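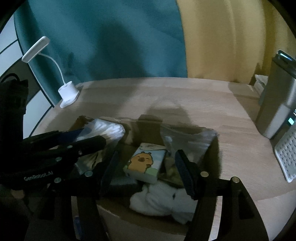 箱の中、左右の指のあいだにカピバラ柄のモバイルバッテリー

2025年2月19日

Biltwoodの認識側と、Akudhamへの受け渡しの修正。午前は自己位置推定のマスク、午後は箱の中の物体のセグメンテーションと把持候補。夕方に少しだけBanierの時刻合わせ。忘れないうちに順番に書いておく。

■自己位置推定のマスク

昨日の夜に流したバッチで、箱に手先を入れたあたりから軌跡が横に流れる系列がいくつか出た。並進が数センチずれて、箱から出ると半分くらい戻る。戻るので最初はIMUのバイアスを疑ったが、バイアスを固定して流しても同じ形でずれる。画像側の問題と判断した。

特徴点を重ねて見たところ、原因はすぐ分かった。グリッパのフレームにある丸いネジの頭に点が乗っていて、しかもそれがとても安定して追跡されている。黒地に金属の丸なのでコーナーとしてはきれいすぎるくらいで、本体の灰色の「GenRobot.AI」の文字にも乗る。手先と一緒に動く点なので、これが多数派になるとカメラは止まっていると解釈される。箱に深く入れると背景の点が減るから、相対的に本体側の点が勝つ。現象と合う。

これまでのマスクは指の付け根までしか覆っていなかった。指が開閉するので大きく取ると箱の中が見えなくなる、という理由で控えめにしてあったもの。固定の多角形マスクと、開き幅に応じて動くマスクの二段に分けた。

・固定側：本体、リンクの根元、左上のケーブルの束とその上のストラップ状の部分、それと画像の四隅の黒い領域
・可動側：左右の指とリンク。開き幅から順運動学で輪郭を出して、外側に膨張させる

膨張量は最初8画素にしたら、右指の内側のリブのついたパッドに点が残った。リブの縞は模様として強いので少しでもはみ出すと拾う。12画素に上げて消えた。これ以上広げると、指で挟む直前の対象物に食い込むので、ここで止めておく。

ケーブルの束は固定マスクに入れたが、本当は固定ではない。手首を返すと揺れる。揺れる範囲を全部覆うと左上がかなり潰れるので、今は静止時の位置に余裕を足しただけ。RANSACで落ちることを期待している。落ちていない系列が見つかったら別に考える。

もうひとつ、右端の白い有孔パネル。小さい穴が格子状に並んでいるので、隣の穴との取り違えが起きる。対応点の残差だけ見るときれいに見えるのに、格子ひとつ分ずれて合っている。ループ検出で引っかかると軌跡が跳ねる。記述子の比率テストを0.8から0.7に締めたら跳ねは出なくなったが、その分カーテンのほうの点も減った。青緑と黄色っぽいベージュのカーテンは大きい面なのに、もともと使える点が少ない。机の上で見えるものに頼っている割合が思ったより高い。デスクランプの首は細くて、点は乗るが奥行きが不安定。台座と頭の角はよく効いている。

比率テストを全体で締めるのは乱暴なので、繰り返し模様の領域だけ締めるようにしたい。自己相関で判定する関数は7月に書いたものが残っているはず。当時はタイル床のために作って、結局使わなかった。

修正後に同じ系列を流し直した。横流れは目で見て分かるものは消えた。数値の比較は夜のバッチ待ち。

■箱の中のセグメンテーション

対象の並びは、綿棒のパッケージ、モバイルバッテリー、半透明の袋に入った緑っぽい包み、くしゃくしゃの白い布、濃い灰色の畳んだもの、ベージュの布もの。箱の左下に小さい青いものもあるが、画像の下端に近く、歪みが大きいので今回は評価から外した。

バッテリーの結果が一番参考になった。カピバラの絵の部分だけが独立した物体として切り出される。橙がかった茶色の絵と、淡い青と緑の地とで色の差が大きく、モデルは絵の輪郭を物体の輪郭だと思っている。このマスクから把持点を出すと、指の目標が直方体の中央寄りになり、幅も本体より狭く見積もる。そのまま閉じ幅の初期値に使うと、指先が上面に当たる計画になる。

対処は、マスクを単独で使わず、深度から出した平面の連結成分とマージすること。平面の上に完全に含まれていて、境界で深度の段差がないマスクは、親の平面に吸収する。これでバッテリーは一枚の矩形にまとまった。印刷のある箱もの全般に効くと思う。

副作用として、白い布が箱の底とくっついた。布の端は段差が小さく、皺の部分だけが残って細切れになる。段差のしきい値を物体ごとに変えるのは避けたい。今は法線のばらつきを見て、ばらつきが大きい領域では吸収をしない、という条件を足した。布はひとまとまりに戻ったが、上に接している灰色の畳んだものとの境目がまだ揺れる。フレームごとに灰色側に行ったり白側に行ったりする。色は十分違うのに揺れるのは、特徴量の解像度が粗いせいだと見ている。未解決。

透明なもの二種はだいたい予想どおりの失敗。

綿棒のパッケージは傾いていて、ビニール越しに綿棒の先が見える。深度は綿棒に当たったり表面に当たったりで、同じ面が二重に出る。マスクのほうはRGBだけで外形を取れているので、深度を捨ててマスクの外周と、すぐ後ろにあるベージュの布の深度から位置を決めるほうがましだった。正確ではないが、把持候補が綿棒の隙間に突っ込むことはなくなる。

半透明の袋は、中の緑っぽい包みだけが切り出される。袋は余白が多く、掴む場所として袋の縁を選ぶか中身を選ぶかで話が変わる。認識としては「袋」と「中身」の二層で出して、選択は計画側に任せることにした。Akudhamの入力形式は物体が入れ子になることを想定していないので、親子のIDを足す必要がある。既存のフィールドは触らず、任意項目として追加する。古いログも読めるようにしておくこと。

影について。箱の後ろの天板に濃い影が横切っていて、机の平面推定で穴になっていた。深度ではなく、前処理の露出補正が悪い。暗いところを無効画素として落としていた。下限を下げて解消。ついでに、前処理で無効にした画素の理由を別チャンネルに残すようにした。以前から欲しかったもので、今日の原因調査はこれがあれば十分で終わっていたと思う。

■把持候補と箱の壁

Akudhamに渡す把持候補は、1フレームにつき上限を64にした。制限なしだと布の皺から大量に出てきて、多いフレームで794まで行った。ほとんどが互いに数ミリしか違わない候補で、干渉チェックの時間だけ食う。位置と姿勢で間引いてからスコア順に切る。上限で切るだけだと布の候補で枠が埋まり、バッテリーの候補が落ちることがあるので、物体ごとに最低2は残すようにした。

計画の制限時間は400 msのまま。間引き前はこれを超えて打ち切られるフレームが目立ったが、間引き後は手元の系列では超えていない。

段ボールの壁の扱いは変えた。これまでは箱を上の開いた剛体の直方体としていて、開いたフラップは無視していた。フラップは内外どちらにも傾くので、手首やケーブルの側と干渉する。平面を当てはめて薄い板として追加し、ただし柔らかい障害物として接触を許容、コストだけ加える形にした。壁本体は従来どおり硬い扱い。

硬い扱いのままだとフラップのせいで候補が全滅するフレームがあり、無視すると最短経路がフラップを突き抜ける。コストの重みは今のところ勘で決めている。重みを振った比較をやるまでは、設定ファイルに「仮」とコメントを入れておいた。消さないでほしい。

指の開き幅についてもメモ。人が持って動かした軌跡を計画の参照に使うとき、箱に入る段階で指がどれだけ開いているかはばらつきが大きい。参照軌跡の開き幅をそのまま追うのをやめて、進入中は対象の幅に余裕を足した値、閉じ始めてからは参照に従う、と切り替えるようにした。切り替え点は開き幅の速度の符号で決めている。手が細かく開閉すると誤判定するので、ローパスを一段入れた。遅れが出る分は時刻を戻して補正。

■Banierの時刻合わせ

再生時に開き幅の波形と画像の指の動きがずれる件。Banierの読み込み側で、画像は露光の終わり、エンコーダは受信時刻を使っていた。露光の中央にそろえ、エンコーダは送信側のタイムスタンプを優先するよう変更。可動マスクが指から遅れて見えるのはこれが原因だった。午前に膨張量を増やして消した分の一部は、たぶん時刻のずれを膨張でごまかしていたことになる。時刻修正後に8画素でもう一度試す。

古い形式のログには送信側のタイムスタンプがない。その場合は受信時刻に戻し、警告を一回だけ出す。毎フレーム出すと端末が埋まる。一度やった。

再生画面に、マスクの種類ごとの色分けと無効画素の理由表示を追加。キーはmとi。iは以前IMU表示に割り当てていたが、そちらはuに移した。手癖で押すと違うものが出るので注意。

■夜のバッチ

計算機Dvořáčekで投入済み。設定は次のとおり。
マスク：固定＋可動、膨張12
比率テスト：0.7（全体）
平面への吸収：有効、法線条件あり
把持候補：間引き後、上限つき
時刻：新方式

膨張8の設定も後ろに並べた。ディスクの空きが少ないので、可視化の動画は出力を切ってある。見たい系列は朝に個別で再生する。

■残り

・白い布と灰色の畳んだものの境目。特徴量の解像度を上げて再確認
・繰り返し模様の領域だけ比率テストを締める。7月の関数を探す
・Akudhamの入力に親子IDを追加、読み込みの互換テストも書く
・フラップのコストの重み比較
・ケーブルの束が揺れる系列を拾って、固定マスクで足りるか見る
・縁の歪みが大きい領域の評価方法。左下の小さい青いものを対象に戻せるかはここ次第
・設定ファイルの膨張量が二か所に書かれている。片方を消す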